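2018年5月1日　阴，下午出了一会儿太阳

六点不到就醒了。本来想着放假睡到八点，可是楼下收瓶子的车来得早，哗啦一声，就再也睡不着。躺着听了一阵，起来烧水，把昨晚泡的绿豆倒进锅里煮上。

嗓子还是不好，早上第一声出来是哑的，喝了半杯温水才顺过来。上星期在合唱团唱勃拉姆斯那首，最后一段男低音要往下走，我使劲压，压完就觉得喉咙里有东西。Theophilus 说我是用脖子在唱。他站我右边，唱了很多年，低音下去像拉开一个抽屉，一点不费劲。我问他怎么弄的，他想了想，说吃饱了再来。这个建议我照办了两次，没有看出效果，但排练时确实不饿了。

绿豆煮着，我把谱子摊在饭桌上，一句一句看德文。别人看谱先看音，我得先看字，字不认识，音就跟不上。我的办法是在每个词底下用铅笔注意思，再在意思底下注口型。这首歌一页下来全是铅笔印，旁边的人看了说像中药方子。有几个词查了三遍还记不住，今天又查了一遍，写在冰箱上的便条纸上。冰箱上还有一月份的便条，写的是换水龙头垫圈，垫圈早换了，纸没揭，今天一起揭了。

七点半喝粥，就着一点榨菜。榨菜是从城东那家店买的，包装换了，里面好像比以前甜。吃完把碗洗了，坐下来干活。

放假是放假，稿子还是要交。手上这份是给 Cusotis 翻的，一套取暖炉的安装说明，从英文译成中文，一共42页，大半是表格和警告。昨天做到排烟管那一章，卡在一个词上。原文用了一个很含糊的说法，可以理解成接头，也可以理解成套圈，两样东西装反了是要漏烟的。我给对方写了信，对方回说按上下文理解即可。上下文就是两张线条图，图上那个东西画得像个戒指。我最后译成套圈，在批注里写明理由，又请他们让懂安装的人看一眼。这种批注通常没有人回，不过写了心里踏实。

上午做了3153个字，比平时多。主要是后半部分重复的警告多，前面定好了译法，后面照着走就行。警告这种东西，译久了会麻木，“切勿”“严禁”“务必”轮着用，用到最后自己都不怕了。我给自己定了个规矩，会出人命的用“严禁”，会弄坏机器的用“切勿”，其余的一律写“请勿”。检查的时候发现有一处把擦外壳不要用钢丝球写成了严禁，改回来了。

十点多妈打电话来。她那边已经是下午，刚从菜市场回来，说蚕豆上市了，头一拨贵，她没舍得买多，只买了一小把，和雪菜一起炒。又说二舅家的房子终于卖了，二舅妈不高兴，二舅高兴。问我五一怎么过，我说在家。她说你们那里五一也放假啊。这个问题她每年问一次，我每年答一次，说放的。然后她让我哼两句正在唱的歌。我哼了中间那段，她听完说听不出调子。我说男低音单独唱都听不出调子，要和别的声部合在一起才有。她说那你怎么不唱有调子的那个。

这句话我挂了电话还在想。刚进团的时候，我也觉得男低音吃亏，观众记住的都是女高音，我们从头到尾就是在底下铺着，有时候一个音拖四小节，旁边女中音在绕来绕去，我们站着像几根柱子。过了一年多才慢慢听出意思来。有一次女高音集体感冒，来的人少，指挥让我们先单练低声部，和男高音两家合，忽然听见自己那个长音在和上面的音打架，打了两小节，往下一挪半音，一下子就松开了。那天回家路上我把那个半音哼了一路。这件事和妈讲不清楚，电话里更讲不清楚。

中午下了碗面，放了两片火腿和一把菠菜。菠菜没洗干净，吃到一粒沙。

饭后擦了灶台，又把阳台上的葱换了盆。葱是去年秋天买来吃剩的根，随手埋在酸奶桶里，居然长到现在，根已经把桶底的眼都堵死了。换到一个陶盆里，添了土，浇透。有两棵折了，剪下来放冰箱，留着明天摊饼。旁边那盆薄荷去年冬天看着是死了，干枝子一直没拔，今天拨开土看，底下有紫红色的小芽。没动它，只把干枝剪了。

下午一点半出门去 Hornum 借谱子。其实不用非今天去，可是合唱团下次排练要加一首新的，指挥手里只有总谱，分谱在 Iñaki 家里。他是前任的谱务，搬家以后谱子没有交接完，地下室里还有好几箱。公交车假日班次少，在站牌底下等了很久，同车站有一个老太太抱着一棵番茄苗，用报纸包着，一直和那棵苗小声说话。车来了她让我先上，说她要坐另一路。

路上经过油菜地，花开到头了，有些已经结荚，颜色不如上星期亮。过了桥有一段在修，车绕到工业区里面走，从 Ortner 的仓库后面穿过去。平时没走过这条路，原来仓库后面有一条小河，河边坐着钓鱼的人，身边放着保温瓶。

Iñaki 住在一栋老房子的一层，门口堆着没拆的纸箱。他开门的时候手里拿着卷尺，裤腿上都是白灰。搬来三个月，厨房还没有弄好，暂时用一个电炉子做饭。他给我煮了咖啡，用的是一只很小的铝壶，倒出来只有两口，苦得很，又端出一盘杏仁饼。我吃了三块，他说是邻居送的，已经放了些日子，要我多吃。

坐下来聊的全是房子。他说当初看中的是层高，搬进来才知道冬天怎么烧都不热，厂家来看过，说管子该冲洗了，冲洗完还是不热，又说该换阀门。我说我正在翻取暖炉的说明，他马上要我给他看看锅炉，我说我只会翻“严禁”。他还是带我去看了。锅炉挂在走廊尽头，上面有个压力表，我看了看指针，说在绿的里面。他说他也看得出在绿的里面。

后来又说到地面和门。他这个人什么都想自己拿主意，可是又拿不定，地毯的颜色从灰改到绿，从绿改到蓝，改得他太太索性不问了。我的意见是深色不显脏，但显猫毛。他没有猫，说正在考虑养一只。门他倒是一口咬定要双扇的，说单扇门搬琴不方便。他的琴是一台立式的，现在还寄放在别人家里，人家已经委婉地问过两回。

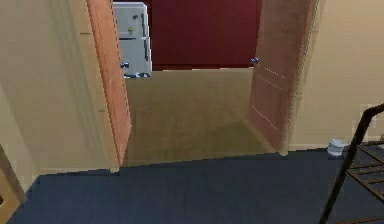 深蓝地毯，浅色木门，两扇都开着（效果图）

喝完咖啡下地下室。楼梯很陡，灯泡只有一个，他在前面拿着手电。谱子装在水果箱里，有的箱子外面写了作曲家，有的写的是年份，有一箱写着“其他”，分量最重。我们先找写着作曲家的，没有；再找年份，也没有；最后在“其他”里翻出来，夹在一本圣诞歌集和一沓停车收据中间。分谱基本齐，男高音的缺几本，男低音的多出来几本，可见这些年男低音退谱子比较老实，或者男高音跑得比较多。

翻箱子的时候看见不少老东西。有一份节目单，纸都脆了，上面团员的名字我只认得几个，Theophilus Akolgo 排在男低音最末一个，说明那时候他是新来的。Iñaki Cabello 排在男高音里。我说你以前唱男高音啊，他说唱过，后来高音上不去了，就改管谱子，管着管着连唱也不唱了。我问他怎么不转到低声部来。他把节目单放回去，说他低的也下不去，他就中间那一截好用。

他讲起从前的指挥，说那人排练从来不看表，一句唱不好就一直唱，唱到末班车都走了，大家挤一辆小车回去，后备箱里还坐过人。有一回去外地演出，大巴坏在半路，全团在加油站后面的空地上把整场节目唱了一遍，听众是两个卡车司机和加油站的一条狗。司机听到一半去买了薯条，回来接着听。他讲这些的时候一直蹲着，讲完站起来膝盖响了一声，我们都听见了。

还有一本账，是他接手以前的人记的，字很小，租场地、买谱、给钢琴调音，一笔一笔都在。有一页最底下写着结余3969，没写是什么钱，中间换过一次货币，我们两个对着灯看了半天，也没弄清是换以前还是换以后的。他说如果是换以后的，那当年团里比现在阔多了。账本他要留着，我只拿了谱子。

从地下室上来，手是黑的，在他还没有装好的厨房里洗手，水龙头只出冷水。肥皂是橄榄油的，很滑，掉到池子里两回。他太太这时候回来了，提着一袋洋葱，留我吃晚饭，我说要赶车。她就塞给我两个洋葱。我背包里一边是谱子，一边是洋葱，怕串味，拿塑料袋把洋葱扎了两道。

回去的车上太阳出来了，照在左边的座位上，暖和得很，我睡着了，坐过了一站。走回来的那段路要经过 Codero，就是那家卖二手乐器的小店，放假关着门，橱窗里摆着一把大提琴，没有弦。旁边一架手风琴标价20，便宜得可疑，应该是哪里漏气。我在橱窗前站了一会儿，想起小时候学校里有一架脚踏风琴，音乐老师姓郑，踩起来整个讲台跟着吱吱叫。她教我们唱歌从来不用谱，唱一句，我们学一句。有一个男生永远低一个八度，她让他不要出声，光张嘴。现在想想，那个男生说不定是块男低音的料，只是才九岁，没有人需要男低音。

我自己那时候是唱得好的，站第一排，变声以后就不唱了，一停二十多年。到这边来的头两年也没想过，直到有一回去听朋友的演出，散场时在门口拿了一张招人的传单，上面写不需要考试。去了才知道确实不考，但是第一天就让每个人单独唱一句，说是为了分声部。我唱的是《茉莉花》，紧张得起高了，唱到一半上不去，自己降了个调接着唱。指挥听完点点头，说男低音。到现在我也不知道他是从前半句听出来的还是后半句。

五点多到家，把谱子拿出来晾在椅背上，有股地下室的味道。一本一本翻了翻，看有没有缺页。前人的铅笔记号很多，有画眼镜的，意思是看指挥；有一处写着“别抢”，后面三个感叹号；另一本同一个地方也写着“别抢”，是不同的笔迹。看来这个地方谁来都抢。我给自己挑了一本记号最少的，后来又换成记号最多的那本，前人吃过的亏省得再吃一遍。男低音第三页有人在空白处抄了一个汤的做法，要用熏肉、白豆和月桂叶，豆子前一夜泡上。字写得很工整，估计是女高音排练的时候写的，她们那一段长。

照着谱子在厨房里试唱了前两页。没有钢琴，用手机上的键盘给自己一个音，唱着唱着就飘了，唱完再对，低了小半个音。再来一遍，还是低，不过低得少一点。第三遍嗓子又开始紧，想起 Theophilus 的话，摸了摸脖子，果然是硬的。于是不唱了，光念词，按节奏念。念词倒是有用，有一个地方我一直以为是重音在前，念出来才发现在后面，难怪老是和别人对不上。

晚饭吃上午的绿豆粥，热了热，稠得插得住勺子，加水又煮开。洋葱切了一个，炒鸡蛋。这洋葱很辣，切的时候眼泪一直流，窗户开着也不行。吃饭时听了一遍新曲子的录音，是个北欧的团唱的，速度比我们指挥给的快，末尾那个和弦拉得非常长，低音部换气换得听不出来。倒回去听了几遍，想听他们在哪里换，没有听出来。录音里有一声咳嗽，在很安静的地方，不知道是台上的还是台下的。

饭后给 Theophilus 发消息，说谱子拿到了，顺便告诉他看到了旧节目单，他排在最末一个。他很快回过来，说那一次演出他根本没唱，前一天发烧，名字已经印上去了，他坐在观众席里听完了全场。又说那天的男低音少了他，听着也没什么不一样，他回家生了两天气。我回了个笑脸。他又发一条，问 Iñaki 的厨房好了没有。我说没有。他说那人以前排一张座位表都要改六次。

八点以后又坐下来看稿子，把上午做的通读了一遍，改了几个错字，有一行表格的单位抄串了，幸亏看见。套圈那个词，批注还是没人回，放假，也正常。明天把剩下的做完，后天统一术语，大后天交。交完这份想歇两天，把窗帘拆下来洗了，冬天的被子也该收。药店明天开门，去买一盒润喉的，上次那种薄荷味太冲，换一种。

妈又发来一张炒蚕豆，蚕豆炒得有点黄了。她说火大了。我把葱换盆的事告诉她，她说葱不用换盆，吃掉再埋新的就是了。

刷牙的时候又哼了哼那个半音，浴室里有回声，听着比在厨房准。白豆我柜子里有一袋，去年买的，刚才找出来看了看没有生虫，抓了两把泡上。月桂叶没有，明天一起买。

十点四十，睡觉。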